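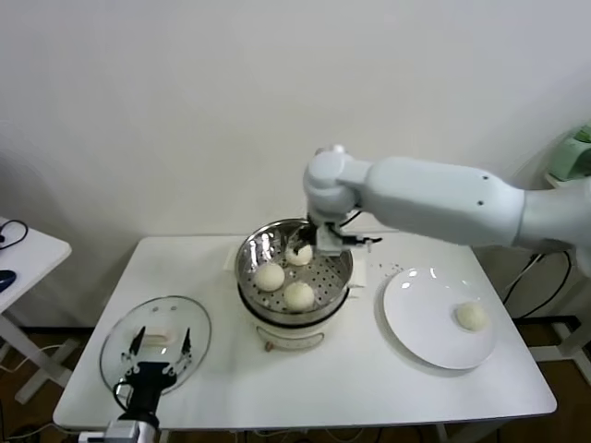

Taming the Shareholder Mail: Kitchen Table Tips for People Who Own Little Bits of Little Companies

Posted Mar 16, 2021 by Helju Grigaitė
Filed under: Paper, Drawers & Desks

A few of you wrote in after the recipe card post to ask how I handle "the other paper," and I knew right away what you meant. Proxy cards. Rights offering booklets. Those thin envelopes with the window that might be a check and might be a notice of a meeting you'll never go to.

I buy small shares in small companies, mostly in drug research, and have for years. I'm no adviser and I won't tell you what to buy (my record would not help you anyway!). What I do know is how to keep the stuff from eating the house. In December I finally cleared the drawer under the phone and pulled out 68 envelopes, a good number of them never opened, and one of those had a deadline in it that I'd missed. So this is the system I've used ever since, and the old tricks I already had going.

Open it standing up

If I sit down with the mail, I read the mail. If I stand at the counter with a letter opener I sort it, and it takes no time at all. I don't read anything on the first pass. I look for a date and for the words "expires," "record date," "subscription," "respond by" or "vote," and I circle whatever I find with a fat red pencil. A pencil works better than a highlighter, I think, on that slippery booklet paper, and it never dries out in the drawer.

Envelopes go straight to recycling unless the postmark matters. I used to keep them all in case, and I have never once needed one.

Three clips on a nail

I've tried trays, I've tried a letter rack, I've tried a very pretty basket that turned into a place for rubber bands. What stuck was a nail inside the pantry door with three bulldog clips on it. Red tape on the handle of one, that's anything with a deadline. Blue tape, that's things to read when I feel like it. The third has no tape and holds whatever is going into the binder next time I have the hole punch out.

The pantry door matters more than you'd think. I open it every day. I do not open a filing cabinet every day, and neither do you.

The broker's date comes first

If you remember one thing from this page, let it be this one, it cost me money. When a company offers its existing shareholders new shares, the booklet gives you a closing date. Fine. But if you hold your shares through a broker, the broker wants your answer before that, sometimes by several days, so they can round everyone up and send it along. I had 200 shares of Prutden and a booklet with a nice clear date on the cover, and I called Prikbridge (they hold my account) two days ahead feeling very organized, and the window on their end was already shut.

The rights I'd been given just lapsed. Sometimes you can sell rights like that if you don't want to use them, and sometimes you can't, and it says which in the booklet, usually in the question-and-answer part near the front. I now write two dates on the cover in red pencil: theirs, and the broker's, with the broker's on top and bigger. If I can't find the broker's date I call and ask, and write down who I talked to.

Write on the cover

Speaking of covers. These booklets all look alike from a yard away, so I write a line on the front of each one in ordinary words. "Wants more money, new shares at a discount, I said no." Or "Meeting, voted online, done." Four years from now you won't want to read the thing again to find out what you did. I used sticky notes for a while and they fall off in the binder and collect at the bottom like leaves.

One sheet per company

Every company I own gets a single sheet of lined paper at the front of its section. Date, what happened, how many shares, what I paid, commission if there was one. Bought some, write it down. Took part in an offering, write it down on its own line with its own price, and don't blend it in with the others. If there's a reverse split, where they turn your shares into fewer, pricier shares, I draw a line straight across the page and start fresh underneath with the new number.

Your broker keeps most of this nowadays, I know. But brokers merge, and accounts get moved, and old purchases can come across with the cost left blank, and then it's you at the table in spring trying to work out what you paid for something ages ago. My sheet has saved me there twice. Pencil for the running total, pen for everything else.

About the binder

I like a Camenzind two-inch with the D-shaped rings. The pages lie flat and the back cover doesn't chew up the last sheets. Any D-ring will do you fine, though. Skip the plastic sleeves except for original certificates, if you still have any of those. Sleeves make a binder twice as fat and you can't write on the paper without taking it out.

Tabs: I cut mine from cereal boxes. Company name in marker, and the ticker symbol underneath, seeing as companies change their names a lot more often than you'd expect and the ticker goes and changes too. When that happens I leave the old name on and add the new one below it.

Paper certificates

If you've inherited real paper certificates, don't fold them, don't punch them, don't laminate them (please!), and don't sign the back until the day you're handing them over for a reason. Replacing a lost one means forms and usually a fee that stings. Mine are in the box at the bank with a photocopy at home in the binder, and "ORIGINAL AT BANK" across the top of the copy so whoever comes after me isn't tearing up floorboards.

A jar for the little checks

Cash in lieu, they call it, when there's a split and you're owed part of a share and they send you a couple of dollars instead. The checks are so small it feels silly to drive them anywhere and so they wander around the house until they go stale. Mine go in a jam jar by the car keys. When I'm going past the bank, the jar comes with me. Deposit it, and put a line on the company sheet, small as it is.

What I throw out and when

This is the bit people ask about most, so here's what I do, and check with your own tax person if your life is more complicated than mine.

Proxy cards, once I've voted: gone the same day.

Annual reports: I keep the latest and toss the one before it when the new one lands. They're all online anyhow. I do tear out the page with the letter from the boss and keep those in a row. It's very educational to read them in order.

Monthly statements: kept until the year-end one shows up and matches, then shredded.

Trade confirmations: kept as long as I own the shares, and then as long as I keep the tax return for the year I sold.

Offering booklets: if I took part, I keep it with the confirmation. If I didn't, I tear off the cover with my note on it and recycle the rest. They can be thick as a phone book and there's no sense in storing that.

Tax forms: into the tax folder the minute they arrive, not the binder. And wait a little before you file. Brokers send corrected ones more often than I'd like, and I've had a second version turn up in March after I'd already mailed everything in.

Ask for less of it

You can switch nearly all of this over to email, and I've done it for the companies I don't worry about. For the little ones, I stay on paper. I'll ignore an email happily, but a red-taped clip at eye level next to the flour bothers me until I deal with it. If you do go to email, make a separate folder for it, and have it sort by itself, and put a note on the kitchen calendar to look in there on the first of the month. I give it 5 minutes.

Oh, and call about duplicates. I was getting two of everything from one company on account of an old middle initial. One phone call, 19 minutes on hold, and it stopped.

Cheap supplies I've come around to

A rubber fingertip, the kind bank tellers used to wear, for those thin pages. A date stamp, if you enjoy a stamp (I do – I stamp everything the day it comes in). A heavy three-hole punch from a thrift store, far better than the new ones, which bend if you look at them. And a cheap solar calculator that lives in the binder pocket and is not allowed to leave it.

Questions from last time

Somebody asked whether to bother voting with so few shares. I do. It takes a minute, and small companies sometimes struggle to get enough votes in to hold the meeting at all, and then they pay to send everybody the whole package over again. I'd like them to spend that on the lab.

And to the reader with her late husband's shoebox: start by sorting it into piles by company name only, no reading, no dates, and stop for the day when you've done that. Then find the newest piece of paper in each pile and call the number on it. Have the death certificate handy, they'll want a copy. Some of those companies will be gone or have been swallowed up by others, and the state's unclaimed property website is worth a search under his name and yours, old addresses too. Write and let me know how you get on.

Next up is the junk drawer in the garage, and I've already found three tape measures in it.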